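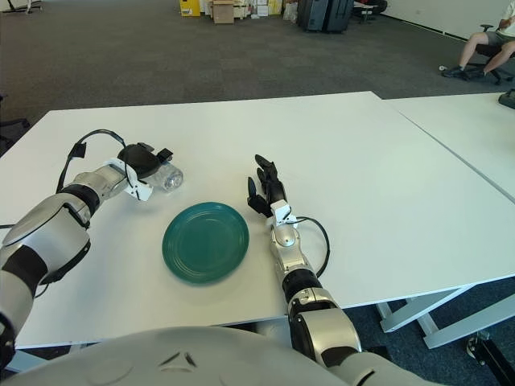 Tươi Quan wrote in to ask whether you can skip the soak and just run the Sondum filter straight out of the box. Please don't, I tried it and got gray tea for two days!

Setting up the filter pitcher

1. Wash your hands, then peel the wrap off the cartridge.
2. Stand it in a bowl of cold water for 15 minutes. It'll fizz a bit (mine sounds like soda).
3. Push it into the funnel and twist until it clicks.

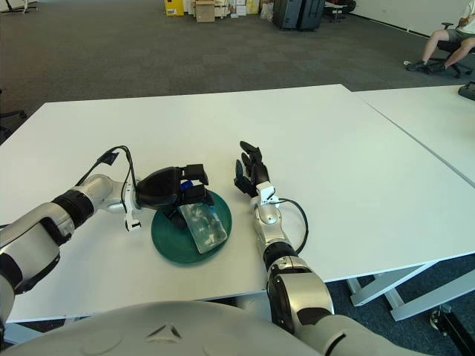 4. Fill the pitcher and pour the water on your plants. Do that 3 times, and drink from the fourth fill on.

Note: if it drips super slowly, take the cartridge out and soak it again. Trapped air, usually.

Caution: no hot water, ever. It warps the funnel, and a new one from Nosix took me until November to get.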